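Packing and Returns Associate - Burkwood site
Stiltico Home Supply
Job type: Part time, permanent
Hours: 4 shifts per week, early or late
Reports to: Shift lead, packing room

About us

Stiltico sells craft, storage and household supplies by mail to homes, schools and small shops. We started as a mail-order counter for picture framers and still carry a good part of that range. Most of what we ship now is paper goods, adhesives, small storage items and the Siriwan line of kitchen textiles, which we have handled since we moved into the Burkwood building.

There are 47 people on the payroll. Most of them work in the packing room, the stockroom or returns. The office is on the same floor and shares the break room with everyone else.

We are hiring for the packing room ahead of the fall season. We would like the new person to start in July so there is time to train before orders pick up.

What the job is

You will pack outgoing orders for part of your shift and process returns for the rest. The split depends on the day. After a holiday it can be nearly all returns. In the weeks before school starts it is nearly all packing.

On the packing side you will:

Pull the printed slip and check the items in the tray against it
Choose the right carton or mailer from the size chart
Wrap anything breakable and fill empty space with paper
Tape, weigh and label the carton
Put finished cartons on the correct cart for pickup

We use paper fill and paper tape for nearly everything. Plastic tape is kept for export cartons and for anything over 40 pounds, which two people lift. You will be shown how to set up the tape dispenser and how to clear it when it jams, and it will jam.

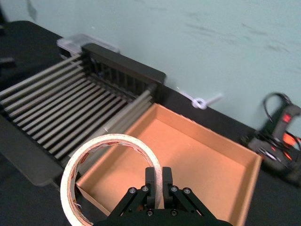

Orders are not timed one by one. The shift lead looks at how much the room got out by the end of the shift and moves people between benches if one side is falling behind. We do care about errors. A wrong item costs us the postage both ways and usually a phone call, so we would rather you take a minute to check the slip again than guess.

On the returns side you will:

Open returned parcels and match them to the order number
Check the condition of the item and grade it A, B or C
Enter the grade and the reason for return in the system
Restock grade A items and set the others aside for the weekly sort

Grading takes some judgment. A dented box with a perfect item inside is a B. An opened pack of paper with sheets missing is a C even if the rest is clean. There is a binder of past decisions at the returns desk, and for the first few weeks someone will go over your grades with you at the end of each shift.

Shifts and pay

Early shift runs 6:30 a.m. to 12:30 p.m. Late shift runs 1:00 p.m. to 7:00 p.m. You will be assigned mainly to one or the other, and we ask that you can cover the opposite shift now and then when someone is out. Please say in your application which one you prefer.

There is one paid break of 20 minutes per shift. Starting pay is $18.75 an hour and goes up to $19.50 after 60 days if both sides want to continue. Late shift gets an extra 75 cents an hour. Overtime is offered in the fall and is voluntary.

Part-time staff get paid sick leave, paid holidays in proportion to hours, and the staff discount on everything we stock except Siriwan gift sets. Health coverage is open to anyone averaging 24 hours or more, which this position does.

What we are looking for

You do not need warehouse experience. People have come to us from grocery stores, school kitchens and a dry cleaner, and they did fine. You do need:

To be 18 or older
To be able to stand for most of a six-hour shift
To lift up to 40 pounds on your own
To read order slips and item codes in English without trouble
To be on time - the carrier pickup does not wait for us

Some experience with a handheld scanner or a basic inventory system is helpful. So is a second language, especially for the late shift. A forklift certificate is not needed here, and there is no forklift at Burkwood.

The building

We are on the ground floor with a level entrance from the parking lot. The packing room is heated in winter and has fans in summer but no air conditioning, so dress for it in July and August. Closed shoes are required. We supply gloves, box knives and a locker. Bring your own padlock.

The number 5 bus from Pemholm stops at the end of our road, a short walk from the door. The last one back leaves at 7:20 p.m., and the late shift finishes in time to catch it. Parking is free and there is a covered bike rack.
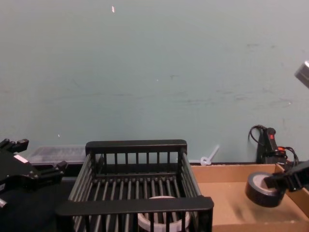

How to apply

Fill in the short form at the front desk or download it from the jobs page on our website. You can attach a resume if you have one, but the form is enough. Tell us which shift you prefer, when you could start, and any dates you already know you will need off this summer.

We read applications as they come in and will close the posting when the position is filled. If we would like to meet you, we will call. Please make sure your voicemail is set up and not full.

The interview takes half an hour at the Burkwood building. You will talk with the shift lead and someone from the office, then spend a short time at a bench packing two sample orders. There is no trick to it. We want to see how you read a slip, and you get to see the room before deciding anything.

We will let everyone who interviews know the result either way, by phone or email. References are checked only for the person we intend to hire.

If you need an adjustment for the interview or for the job itself, write it on the form or ask at the front desk. The desk is staffed from 8:00 a.m. to 4:00 p.m.

Stiltico Home Supply is an equal opportunity employer.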